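Water advisory lifted for most of Norkgate, boil order stays on upper Hurska Road

Norkgate – The boil water advisory that has covered the whole east side of town was lifted for most customers at 2 p.m., the water department said. Most, not all. Homes and businesses on upper Hurska Road, above the pump station, should keep boiling until further notice.

The department says the second round of samples came back clean at every test point below the station. One sample from the upper line did not pass and has to be taken again. Two clean rounds in a row are needed before the order can come off up there.

In all, 436 customers were under the advisory. The department did not have a split handy for how many are still on it but said "the large majority" are clear.

What happened: a main broke under Hurska Road near the corner with Mistel Street, sometime before 5 in the morning. Pressure dropped across the east side. When pressure drops that far, dirty water can get into the pipes from outside, so the advisory goes out automatically, before any test is done. Crews had the break clamped by lunchtime and the street was passable by evening, one lane, with a plate over the hole. The plate is loud. Residents have mentioned it.

The pipe is cast iron and has broken before, on the same block. Superintendent Amber Mulder said the ground shifted with the cold and the pipe "just let go along the seam."

"We patched what we could reach," Mulder said. "That whole stretch needs to come out and it's been on the list. It's moving up the list."

She would not give a date for the replacement. The work isn't in this year's budget. Money could be moved from the meter program, she said, but that is up to the town board, which meets later this month. Agenda not posted yet.

Drinking water has been handed out free at the Mistel Street hall since the first afternoon. That continues for upper Hurska Road customers only. Bring a bill or anything with your address on it. Limit is 6 gallons per household per visit, and you can come back the same day if you run out. Doors open at 8 a.m. and close at 7 p.m., and there is a side entrance with a ramp off the parking lot.

If you just want a drink, no paperwork, go on in.

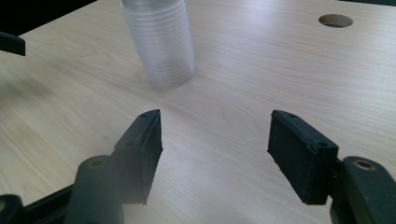
Plastic cups stacked on a wooden tabletop.

More than 400 gallons went out in the first day alone, according to the department. The supply was trucked in from the county and a second load is expected before the weekend. The hall ran short for an hour or so the first evening and a few people were turned away and told to come back, which did not go over well. Mulder said the truck was stuck behind the road closure. "That one's on us. We closed the road and then sent the truck down it."

Businesses took it harder than homes. Subramaniam Bakery, on the lower end of Hurska Road, shut for two full days and threw out dough mixed before the notice went around. The bakery is clear to use tap water again and plans to reopen for the morning, bread first, cakes when they catch up. A sign on the door says pre-orders will be honored and anyone who wants thier deposit back can have it.

The diner across the street stayed open on bottled water with a short menu. No coffee the first morning. Coffee the second morning. The laundromat never closed – washing clothes is fine under a boil order – and was busier than usual.

The elementary school had its drinking fountains bagged and sent kids in with water bottles from home. The bags are coming off tonight, after the lines are flushed. Parents got an email at 2:30. If you didnt get it, call the front office, because there have been problems with the list since the fall.

For customers who are now CLEAR, the department wants you to flush before drinking:

Run every cold tap for five minutes, starting with the one nearest to where the line comes in.
Take the screens off the faucets first if you can. Grit from the break may be caught in them.
Run hot taps until the water has gone cold, then let the heater refill.
Dump the ice. Make two more batches and dump those too.
Change the filter in your fridge or pitcher.
Run the dishwasher empty once.

Cloudy water is probably air and should settle in a glass in a minute or two. Brown water is rust. Keep running it. If it is still brown after half an hour, call the department and they will send someone to open a hydrant on your block.

For customers STILL UNDER THE ORDER, nothing has changed. Full rolling boil, one minute, let it cool. That goes for drinking, brushing teeth, making ice, washing fruit and vegetables, mixing baby formula. Pets too. Showers are OK, keep your mouth shut. Small kids are better off with a sponge bath. Coffee makers do not count as boiling.

Not sure which side of the line you're on? The pump station is the cutoff. House numbers higher than the station's are still under the order, both sides of the street. Mistel Street is clear end to end, including the new units at the back. The lane behind the ball field is clear as well, even though its on the upper meter route and will say so on the bill. Several people called about this.
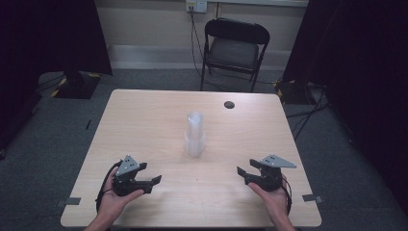
A column of nested cups stands near the middle of the table.

The earliest the upper section could be cleared is tomorrow evening. Samples have to sit at the lab overnight, and the lab is an hour's drive away. If the next round passes, a second one has to be pulled and passed after it, so the morning after is more likely. Notices will be hung on doors. The department also has a phone alert, but only about half of customers are signed up, and some who are signed up say they heard about the break from neighbors first.

Mulder said the alert did go out, at 5:50 a.m., and that phones set to silent overnight would not have rung. Some residents want a siren or a loudspeaker truck next time. One woman waiting at the hall said she had already made a bottle for her grandson by the time she saw anything. He is fine, she said. She was still angry.

No illnesses have been linked to the break. The clinic on Mistel Street said it had calls from worried people, no cases. Anyone with stomach trouble that lasts longer than a day should see a doctor and mention the advisory.

On bills: customers will not be charged for flushing. The department will knock a flat amount off the next bill for all 436 accounts, whether you flushed or not. The amount has not been set. There will be no payment for spoiled food or lost business through the department, but claims can be filed with the town clerk. Keep receipts. Photos of what you threw out will help. The bakery said it intends to file.

Traffic: Hurska Road stays at one lane by the Mistel Street corner until the trench can be filled and paved. Cold patch for now. Real asphalt has to wait for the plant to open in spring. Buses are skipping the stop at the corner, use the one by the post office. Trucks over the posted weight are being sent around by the county road, and a flagger will be there during the day. Parking is off limits on the downhill side for the whole block, and cars left there will be towed, the police said. Two were towed already.

The department is also asking anyone on upper Hurska Road with an outside tap to leave it alone until the sampling is done. Heavy draw on that line can stir things up and throw off the test.

The water department line is open until 9 tonight. After that, leave a message and include your house number.

This story will be updated when the next samples are in. An earlier version said Mistel Street was still under the order. It isn't.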